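Montes amplía la línea de desmontaje de ordenadores de sobremesa en la planta de Guvach

22 de junio de 2018

La empresa de reacondicionamiento Montes ha puesto en servicio un segundo puesto de desmontaje de torres de sobremesa en su planta de Guvach. La instalación está dedicada a equipos de oficina retirados y separa los componentes reutilizables antes de que el chasis pase a la fase de clasificación de metales.

El primer lote asignado al puesto consta de 568 torres procedentes de la renovación informática de Mostau, entidad que entregó los equipos sin datos y con el inventario cerrado. La torre se coloca tumbada sobre la mesa de aluminio ranurado, sin el panel lateral, de manera que la placa base queda accesible desde arriba. A la izquierda se sitúa un soporte gris con alojamientos escalonados, donde el disco duro se mantiene en posición vertical con sus guías azules.

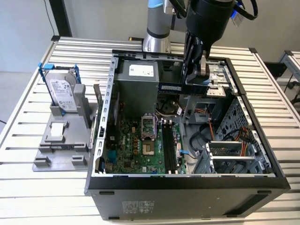

Memoria y procesador

Los módulos de memoria se extraen con la placa todavía montada en el chasis y se destinan a un banco de pruebas independiente. Los que superan la verificación se agrupan por capacidad y frecuencia; los restantes se envían a recuperación de materiales. El procesador se retira en la misma estación, con el disipador ya desmontado, y se limpia de pasta térmica antes de su identificación.

Según la documentación técnica del proyecto, denominado Travano, el zócalo vacío requiere una atención particular. Los contactos quedan expuestos una vez retirado el procesador y cualquier deformación obliga a descartar la placa para su reventa. El procedimiento prohíbe depositar tornillos o herramientas sueltas dentro de la torre mientras el zócalo permanezca abierto.

La fuente de alimentación se mantiene en su compartimento hasta el final de la secuencia. Su etiqueta se registra junto con el número de serie del equipo, y los mazos de cables se desconectan de la placa sin cortarlos. 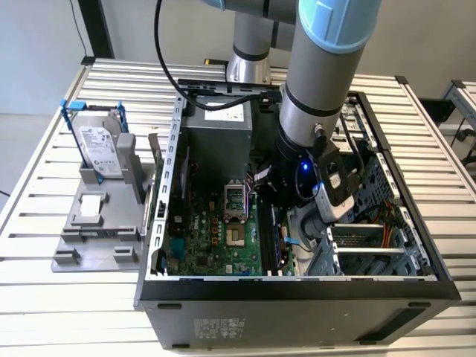
La jaula de discos, de chapa perforada, se desmonta en una operación posterior, al igual que la placa base. Ambas piezas siguen circuitos distintos: la placa se almacena en bolsa antiestática y la jaula se incorpora al flujo de acero junto con el chasis, salvo que exista demanda de la torre completa como recambio.

Montes prevé procesar 2088 equipos en la planta hasta octubre, con lotes sucesivos de 500 unidades como máximo. La compañía no ha facilitado datos sobre el porcentaje de memoria recuperada en el primer puesto. Los componentes verificados se ofrecerán a talleres de reparación mediante pedido previo, con una garantía limitada y la referencia del lote de origen en cada albarán.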